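ONLOW STREET BUILDING RESIDENTS' ASSOCIATION
Minutes of the February meeting
Ground floor common room, 7:00 p.m.

Chair: Bernice Ametepe
Minutes: the secretary, again

Present: as per the sign-in sheet, on which one person has signed as "4C" and another as "also 4C." Apologies were received from the Najjar household, who sent a note and a plate of date cookies. The meeting felt this was the right way to be absent.

1. Minutes of the last meeting

Approved with one correction. The word "heated" in the item on bicycle storage is changed to "lengthy." The secretary stands by "heated" but was outvoted.

2. The elevator

The chair reported that Totero Elevator had visited and had left behind a quote and a strong smell of grease. The fault is in the door sensor, which believes that someone is always about to get in. On some evenings the car has waited on the third floor for the better part of an hour, with great courtesy, for no one.

The quote covers a new sensor and 2 visits. It doesn't cover the buzzing. Totero's position is that the buzzing is normal. The residents of the top floor asked for their position to be recorded also, and it is that the buzzing is in B flat and starts at 5:40 a.m.

Agreed to accept the quote and to ask again about the buzzing in writing.

3. Laundry room

The sign-up sheet has been rewritten. There are now 24 slots a week, in place of the old system, under which there were as many slots as a person had nerve. Each slot runs for 54 minutes, that being one full cycle on the older washer plus a sprint down the stairs.

A long discussion followed on what may be done with a stranger's finished wash. The meeting settled on the following: it may be moved to the top of the dryer, it may not be folded. Two residents had found being folded for "upsetting." One had found it lovely and asked who it was.

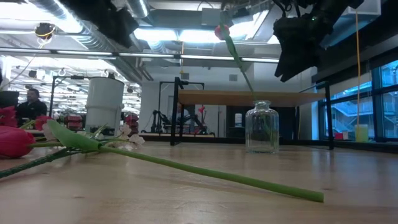 What happens if someone misses their slot?

The slot goes to whoever is standing there after 13 minutes, and the person who missed it may use any blank space on the sheet later that week. Pencil only. Last month's sheet was filled out in permanent marker through to the end of the year, and the handwriting is known to the chair.

4. Muder Heating

The annual boiler service is done. Muder sent a report in which the boiler is called "serviceable" on page one and "historic" on page three. The chair read both pages aloud. The boiler should see out the winter if people stop going down to turn it up themselves. The dial on the wall by the basement stairs was disconnected years ago, and several of those present looked unhappy to learn it, having noticed a real difference.

Radiators on the north side are still to be bled. The key is in the drawer with the takeout menus. Whoever borrows it should write it on the pad, and should not write "guess who."

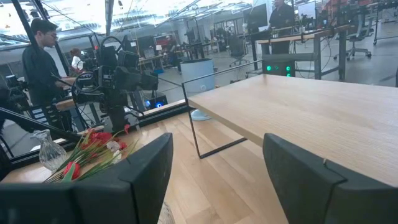

Leona asked whether bleeding the radiators would stop the knocking in the second-floor hall, or whether the knocking was a separate matter with its own item. She had been told in the fall that it was air in the pipes, and in December that it was the pipes themselves, and would be glad of a final answer before she got used to it. The chair said it was a separate matter. It has been put on the list for next time, under the buzzing.

5. The courtyard

The mulberry has been pruned. Opinions on the pruning ranged from "tidy" to "what tree." The chair reminded the meeting that it had voted for this, and that she had the show of hands in the notes if anyone wished to hear it. No one wished to.

The bench needs a new slat. A resident offered one left over from a bed. The offer was accepted subject to a look at the bed.

There was a short return to the question of the wind chimes. The owner of the wind chimes said they were up for the birds. It was put to him that the birds had left. He will take them in at ten each night as a trial, and will be thanked for it in these minutes. Thank you.

Recycling: pizza boxes with cheese on them aren't recycling. This is the fourth set of minutes to say so.

6. Money

The balance was read out and found to be smaller than hoped, though bigger than it will be after item 2. Dues stay as they are until the fall. The coffee fund is short by a sum that matches the price of the new coffee maker, which people said they wanted.
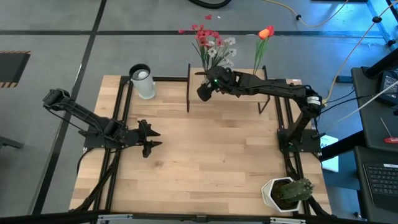 7. Any other business

A resident asked whether the front door code could be changed, as she believes the whole block has it. Agreed. The new code will be slipped under doors and is please not to be taped up beside the keypad.

A single gray glove has been on the lobby shelf since the fall. It will go out at the end of the month.

Meeting closed at 9:05 p.m. The elevator was waiting.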